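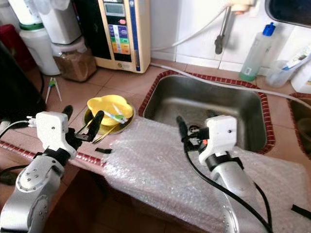
The two arms of a Kindetti bench kit at a tiled kitchen counter in Salazar, with a yellow bowl and a toothbrush beside the left gripper, just left of the sink.

Kindetti opens two-arm kit to monthly rental

13/04/2018

Kindetti, the Salazar company that builds small two-arm robots for laboratories and workshops, has begun renting its bench kit by the month. The service covers the arms, the grippers, the control computer and setup at the customer's address, and costs $364 a month with a minimum term of three months.

Until now the kit was only sold outright. Fidelina Lozano, who runs customer installations for the company, said the sale price had kept out most of the people who asked about it.

"We had schools and two-person firms calling every week, and the call would end when we got to the number," she said. "They wanted to try it on one job for a season. We didn't have anything to offer them."

The rental is aimed at customers working on household tasks: picking up small items from a counter, putting things in a bowl or a bin, moving dishes to and from a sink. Kindetti has been running the kit in ordinary kitchens in Salazar and nearby Millden since last year, and the list of tasks supplied with each rental comes from that work.

There are 16 tasks on the list at present. Each comes with starting positions for both arms and a set of recorded runs that the customer can play back or change. Lozano said the toothbrush tasks get the most questions. A toothbrush lying across the top of a bowl can be taken by the handle from one side, she said, while one lying flat on tile is much harder for a two-finger gripper to get under.

"People expect the heavy things to be the trouble. Most of our support calls are about thin things," she said.

The two arms can be driven by hand with a pair of controllers or run from a recording. The customer can also write programs for them, and the software for this is included in the rental. Kindetti does not supply any ready-made program that will clear a counter by itself, and the rental agreement says so on its first page. Anyone looking for a finished household robot should look elsewhere for the time being.

Setup takes most of a day. An installer brings the kit, fixes the arms in place, routes the cables and goes through the controls with up to three people. The company asks for a standard outlet and a clear stretch of floor in front of the counter. Grippers are treated as wear items — one replacement pair is included for each three-month term, and further pairs are charged separately.

There is a deposit of $900, returned at the end of the term if the arms come back in working order. Scratches and worn finger pads are not charged for. Water inside an arm is, and customers planning to work close to a sink are told to keep both faucets and spray hoses shut off while the arms are powered. The arms are not sealed.

Drernik, a Millden repair shop that already services the company's older single-arm model, will handle maintenance for the rental kits. Customers within the Salazar and Millden delivery area get a visit within two working days. Those farther out must ship the faulty arm to the shop, with Kindetti paying the freight in both directions.

An early version of the service was tried in March with a handful of customers. The main complaint was noise in small rooms with hard walls, and the company has since lowered the default arm speed. It can be raised again in the settings. A second complaint, about the length of the power cable, has been dealt with by putting a longer one in the box.

Some limits remain. The grippers open wide enough for a cup or the rim of a bowl but will not go around a large jug, and customers who want to lift one have to use both arms together. The kit also cannot be moved from room to room without a new setup visit, which is billed at $100.

Kindetti said it has enough kits to fill orders now and expects waiting times to grow toward the summer. Customers who rent for a full year can put half of what they have paid toward buying the same kit.

Orders are being taken by phone and at the company's Salazar office, where a kit is set up for visitors to try by appointment. The outright sale of the kit continues at the same price as before.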